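2022年12月18日 设备采购备忘(续上周)

今天加班把明年1月要交的预算表过了一遍。先记下我的立场:Brevidik 那份报价我不打算签字,至少现在不签。理由写在下面,Kamran Mengal 和庄(Chin-lung Chuang)看了有意见直接在旁边批。

报价单上最显眼的一行是“整理工位套件”,单价578,要我们一次买6套。币种写的是欧元,没含税,也没含运费,问了两次,对方只说“到时候一起算”。所谓套件,拆开看就是一个台面架子、几只筐、一根立杆加夹具,外加一份标定说明。我问 Robel 这里面哪一样我们没有,他想了一会儿,说标定说明。
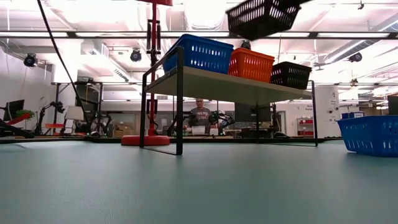 预算里耗材这一栏我想单独拿出来讲。去年的做法是筐、夹具、线缆全塞进“其他”,年底谁也说不清钱去哪了。按我的看法,塑料筐这种东西根本不该走套件采购。现在用的就是普通带孔塑料筐,蓝的、橙的、黑的都有,架子上排一排,抓起来放下去,没看出哪个任务非要 Brevidik 的“专用容器”不可。他们说专用容器的壁厚一致,夹取更稳。数据呢?要了,给的是一页宣传图。Yimer 那边倒是老实,直接说他们的筐就是外面批来的,贴了个标。要买就按最便宜的买,坏了换,颜色不齐也无所谓(Stanisława 不同意,她要颜色固定,说换批次以后色差会影响识别。这条我保留,请她写半页纸,附上测试结果,没有结果就不算理由)。

架子同理。黑色金属框加一块板,尺寸量好了找 Pisulgate 焊就行,他们上回做台脚的活不算漂亮,但没晃。先做一个,用满一个月再谈第二个。

真正花钱的地方在别处,报价单偏偏写得最含糊:
夹爪备件:只写“按需”。按谁的需?要一张带单价的清单,指尖、外壳、线缆分开列。
线缆:外走线的损耗没人估过。Jarosław 说可以从维修记录里倒推,请他周三前给个数,估不出来就写估不出来。
维保:Standidlow 报的是5年合同,首年免费,第二年起逐年涨。算下来免费的那一年一点也不免费。我倾向于签一年,到期再看。
软件授权:按机械臂数量收还是按工位收,合同正文和附件说法不一样。没改好之前不往下谈。

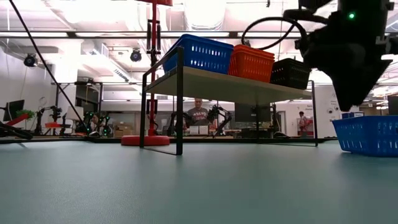
约1350字 | 阅读时间5分钟

接着写线缆,刚才没写完。夹爪旁边那一圈黑线是绕在外面的,向左拱出一个弧,就在橙色筐和黑色筐上方。我对这种走法一直不放心。庄的意见是留余量总比绷紧强,这个我同意,可余量留多少、多久检查一次、谁来检查,手册里都没有。Brevidik 的方案是加一套走线臂,价钱另算,而且要他们的人上门装。我建议先问清两件事:装了以后腕部活动范围损失多少,坏了能不能自己换。答不上来就用扎带和护套先撑着,护套我们库里有。

红色立杆也是一样。杆子加底座已经够用,上面的黑夹子想加就加。报价里的“多功能支撑立柱”我看了三遍,没找到多出来的功能是什么。

再说工位数量。为什么是6套?我翻了会议记录,最早是 Kamran 随口说的“最好能到6”,后来传着传着成了需求。眼下连一个工位每天有效运行多少小时都没有像样的统计,停机时间和等人的时间混在一起记。没有这个数,买2套还是买6套都是拍脑袋。我的提议:从明天起连续记10个工作日,开机、停机、停机原因,三列就够,别搞成大表格。记完再填预算表上的数量,1月交表来得及。

有人会说错过年底折扣可惜。折扣我看过,10%,只针对套件,不含备件和维保。套件本来就可以不买,打折也省不到我们头上。

Kamran 下午回了一条,说领导层希望看到“扩张的姿态”。姿态不在预算科目里,我不知道填哪一行。他要是坚持,请他自己写采购理由并签名,我附在后面一起交。

待办:
给 Brevidik 回信,要求拆分报价,写明税费和运费。
让 Pisulgate 给单个架子的价,图纸 Robel 出。
Stanisława 的颜色测试,结果出来之前筐先不下单。
Yimer 的样品还没到,催一下。
授权条款,正文和附件对一遍,把冲突的地方标出来发给 Kamran。

另:上次借给隔壁组的那把扭力扳手还没还,别又列进新购清单里。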